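The Cable Drawer, and Other Things I Put Off

July 4, 2025

Happy Fourth to everyone reading this between the potato salad and the fireworks! I promised in the last issue that I'd finally get to the floor. If you've been with this newsletter since January you know I've done the shelves, the coat hooks and that awful corner by the sink, and every single month I've walked straight past the cables like they belonged to somebody else.

Well, this month I got down there. We're talking about the big shared room at Arnell, where I spend most of my working week and where we all plug things in wherever there's an outlet. It's a nice room, mind you. Pale gray marble pattern on the floor, a couple of honey-colored wood tables, tall window at one end. And then you look down near your shoes and there's a power strip sitting out in the open with its cable wandering off in one direction, an adapter by itself in the middle of everything, a coil of thin white cable, and a whole black tangle off to the side.

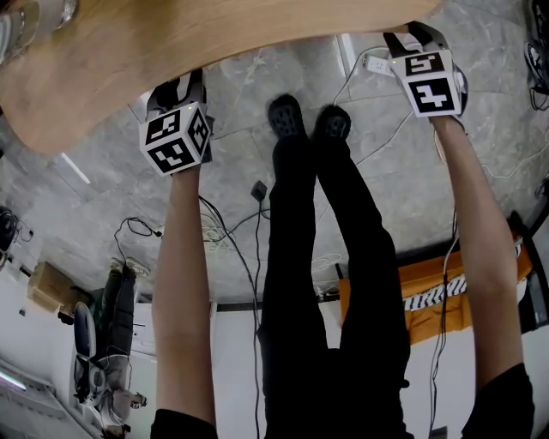

Clekano wrote in after the last issue to say that coiling is a waste of time if you don't label first, and that a bit of masking tape folded over each end, with the name of the thing written on both sides, saved more grief than any box or bin ever did. The same note said to do the labeling while everything is still plugged in, so you can follow each cable with your hand.

I was a little grumpy about that because I'd already bought a bag of hook-and-loop ties (129 of them, don't ask, it was a bargain bin) and I wanted to go straight to the satisfying part. But it's good advice, so I'm passing it along. Tape first, ties after. Write the name of the device and skip anything like "black one, long," which I did on my first three and had to peel off again.

My order of doing things, if you want to borrow it:

Start with the power strip. Decide where it's going to live and move it there before touching anything else, or you'll measure all your slack to the wrong spot. I like mine under the table and close to a leg, where chair wheels don't go.

Then the adapters. They're the things I kick most. If one has to stay on the floor, slide it in next to the strip so you only have one lump to step around.

Long cables next. Fold the extra back and forth in loops as long as your hand and tie it in the middle. Don't wrap it tight around your elbow, please — I did that for years and everything I own has a permanent curl.

Loose spares last, and they don't go back on the floor at all. They go in a drawer.

Which brings me to the drawer question. The tables in our room have that rounded, sort of kidney-shaped top, and there's one with a wooden drawer underneath that I'd been eyeing as the perfect spare cable home. Shallow, easy to reach, right where people stand when they need something.

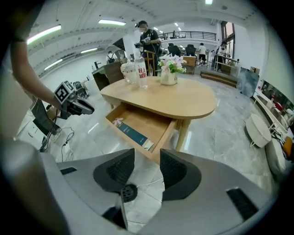 I've gone back and forth on it, though. A drawer with a book in it is a civilized thing, and once you let one charger in, its cousins follow. So I'm leaving that one for reading matter and small bits and using a lidded box from Russo for the spares, $3 at the yard sale on Grirkberg Road and just deep enough. It can sit on a low shelf, and the label on the front says SPARES ONLY in letters big enough to read from the door.

The tabletop I'm not touching. Lilies in a white vase do more for a room than any amount of sorting, and a couple of water bottles next to them never hurt anyone. If you've got lilies going at home, pinch off the orange pollen bits as the flowers open. They stain sleeves like you wouldn't believe, and a wet cloth only makes it worse (use sticky tape and dab).

Next month is the paper pile. I've been asked whether I scan or toss, and the answer is I stack, so wish me luck. Send me your own cable setups in the meantime, the messier the better, and tell me what you use for labels, because my masking tape is already running low.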